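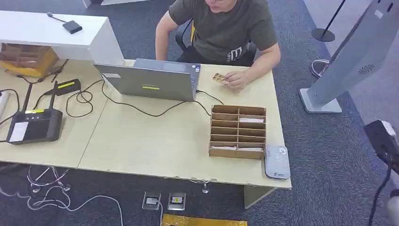
Figure 7. Desk side of the card station: laptop, twelve-slot rack, reader, and terminal.

7. Setting up the desk

By now you have a Cisdale arm that moves under its own power, and if yours is anything like ours you've spent an evening just making it wave. Great! This section gets the desk ready so the arm has something to do: take a card from the rack, hold it over the reader, and put it back in the same slot. It was the first full job we got running in the shared shop at Laltley, and it's still the one visitors ask to see again.

You will need:

The finished arm and base from sections 3 to 6
A laptop with Unside installed
The terminal, with both antennas screwed on
A handheld contactless reader
A cardboard rack, two columns of six slots (cutting template in Appendix B)
Twelve blank cards and one test card in a color that stands out (gold works very well)
A power strip
Cable clips and masking tape

7.1 Placing the parts

1. Clear the desk and push it to its final position. If the top is made of two sections, check that the joint is flush. Run a card across it with your fingertip; it should slide over without catching.

2. Stand the laptop toward the back of the desk, with the lid facing the arm. You'll be sitting behind the desk, so the screen faces you and stays out of the arm's view.

3. Put the terminal to one side of the laptop with its antennas upright. Keep it on the opposite side from the rack.

4. Stand the rack near the front of the desk with its open slots facing the arm. Leave 300 mm of free space between the rack and the closest part of the arm in its parked pose.

5. Lay the reader flat beside the rack, at the front corner, with the contactless symbol up.

6. Mark the corners of the rack and the reader with masking tape. Small L shapes are enough. You will bump these things, everybody does, and the tape gets you back in seconds.

Note: Our first rack was a beautiful acrylic one from Ileana Bogdan, and the camera hated it. Reflections everywhere! Plain brown cardboard gives the vision step clean slot edges, and you can cut a new one over lunch.

7.2 Cables

1. Connect the reader to the laptop, then the terminal. Leave the arm unplugged for now.

2. Run the reader cable along the front of the desk and clip it down. Give it one gentle loop of slack and no more.

3. Plug the laptop and terminal supplies into the power strip. Use a separate outlet for the arm.

4. Check the floor. Any cable that crosses the carpet goes along the desk edge or under a cover, well away from chair casters.

CAUTION: Keep every cable out of the space between the rack and the arm. The gripper closes on whatever is in front of it, and it will happily unplug your reader for you.

CAUTION: The supply listed in Appendix A is the 115 V version. Check the label on yours before you plug it in.

7.3 Teaching the slots

This is the fun part, and it goes faster with two people.

1. Plug in the arm, wait for it to park, and start Unside. Choose Station, then New Rack.

2. Enter 2 columns and 6 rows. A grid appears over the camera view. Drag its corners until the lines sit on the cardboard edges.

3. Sit behind the desk and hold the test card just above the desk surface, beside the rack. Keep it still until Unside draws a box around it. Lower the card out of view and raise it again. The box should come back each time.

4. If the box flickers, raise the hold time in steps, up to 500 ms. Salvador Carrilho runs his at the top setting all year and is quite happy with it.

5. Put the test card in the top left slot and press Learn. Take your hand away before the arm starts to move.

6. Repeat for the remaining slots, left to right and top to bottom. Unside saves after each one, so you can stop halfway.

CAUTION: Pause the arm any time you reach for the rack. Set your phone aside and keep loose sleeves and lanyards clear.

7.4 First full run

1. Load blank cards into a few slots. Leave the others open, which lets you check that Unside can tell a full slot from an open one.

2. Set the speed to Slow and press Run.

3. Watch the card at the reader. The arm should hold it flat, a finger's width above the symbol. If it tips forward, go back to section 5.3 and tighten the Boersma fingers a quarter turn.

4. When a run finishes cleanly, try Normal speed.

Snædís Þrastardóttir left ours cycling at Normal until it reached 300 reads, and we all stood around clapping like it was a ball game. Please send us your count! The shop log has a page for it.

If the arm misses the same slot twice, relearn that slot alone. If it misses a whole column, the rack has moved: line it up with the tape and run the grid step again. Reader faults are listed in section 9.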